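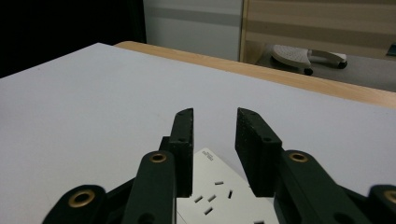 Udbridge, 9/3/21

The council wants to close the repair counter at the back of the library and put the money into a booking app. I think this is a mistake.

The counter costs very little. It opens two mornings a week and has a bench, a drawer of odd screws and Roxana Neagu, who can mend most things with a plug. Last July I took her a kettle that the shop had told me to throw away. She charged me 90p for a part. A new one would have cost me 40 pounds.

Kausar Kazmi, who speaks for the council on this, says few people use the service. The register shows 349 visits last year, and it was shut for 17 weeks of that. Many of those who came were pensioners, and several of my neighbours on Marinho Road do not own a phone that would run the app.

I have nothing against booking online. But an app cannot fix a lamp, and the plan does not say where the lamp would go once the booking was made. The council should keep the counter open for another year and ask the people who use it what they want.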